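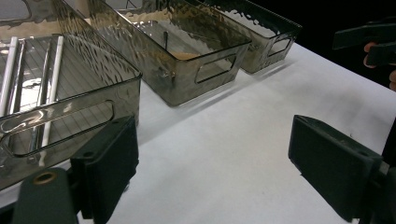

I finally made it to the Drimico open day! Regular readers will know I've been going on about this since last June, when I missed it because of a dead car battery and sulked for a week. Drimico makes plastic housewares – tubs, bins, drawer dividers, the sort of stuff I own far too much of – and once a year they let people walk around the plant in Grelley and ask whatever they like.

Grelley is a pretty drive if you take the river road, and I'd recommend it over the highway. I stopped for coffee at a bakery called Dhillon, right across from the old train station, and had a cardamom bun that I'm still thinking about. Get there before 9 if you want one, they had four left when I walked in and there was a line behind me.

Parking was in the field behind the plant. It had rained overnight, so wear boots. I did not wear boots.

You check in at a folding table, sign a form, and get safety glasses, foam earplugs and a sticker with your group color. I was in yellow. Each tour takes 30 people and they split you in half once you're inside, so you can hear the guide over the machines. Tickets are free but you have to book, and all 200 spots were gone by the time I checked the page again the next morning (I was going to bring my sister, sorry!).

We started in the pellet room. I had never thought about what plastic looks like before it's a thing, and I guess I pictured a liquid. It comes as tiny beads, like lentils, in sacks as big as an armchair. They pass around a cup of clear ones and a cup of the dark color concentrate, and the guide told us it takes only a small scoop of the dark to tint a whole batch gray. A kid in our group asked if you could eat them. You can't.

Then the molding hall, and wow, it's loud. The presses run in two long rows, and every one of them is doing the same thing over and over: clamp, hiss, open, drop. Our guide held up a laundry tub that had come out a minute earlier and let us touch the bottom of it, and it was still properly warm, like a dinner plate out of the dishwasher. I could have stood there all day. The steel molds were the part that really got me. The biggest one weighs 2000 pounds and has to be swung in on an overhead crane, and any pattern you see on the finished plastic is cut into that steel first, backwards. So all those pebbly or wavy textures on cheap bathroom bins? Somebody had to work that out in metal! The guide said texture also hides scuffs and the faint swirls you get where the plastic flows into the mold, and that perfectly smooth glossy walls are the hardest thing to get right. I've been running my thumb over everything in my kitchen since.

After that came the testing room, which was small and hot and smelled like a new shower curtain. They load bins with sandbags and leave them, they drop them on their corners, and they put them in a freezer first and then drop them on their corners. A woman next to me asked why her pantry bins always crack at the handle, and the answer was that sharp inside corners are where cracks like to start, so a handle hole with rounded ends lasts longer. I went home and checked mine and the one that split last winter has square ones. Well, there you go.

The tour ends in the seconds shop, and I want to be clear that I went in with a budget. Everything there has some little thing wrong with it, a cloudy patch or a color that came out a shade off, and it's priced to move. Small bins were $6 each. There was also a shelf of Jidico lids, which Drimico molds for them, and those fit the older square canisters if you still have any. Bring your own bags, and bring measurements of your shelves! I didn't, and I now have a very nice long tray that fits nowhere in my house.

A few practical bits. The floor is flat the whole way and there was a wheelchair user in our group who got around fine, but the gap between the presses is narrow, so let them know when you book. No open-toed shoes, they do turn people away. Kids have to be tall enough for the safety glasses to stay on. The restrooms are at the check-in end only, and the tour is an hour and a half, so plan for that. There's lemonade and cookies at the finish, and the cookies were good.

On the way back I took the river road again and stopped at the overlook, where there's a picnic table and a view of the old mill. Next year's sign-up goes on the Drimico site in spring, and I'll put a note here when I see it open. If anyone has a use for a long tray, it's still in my trunk.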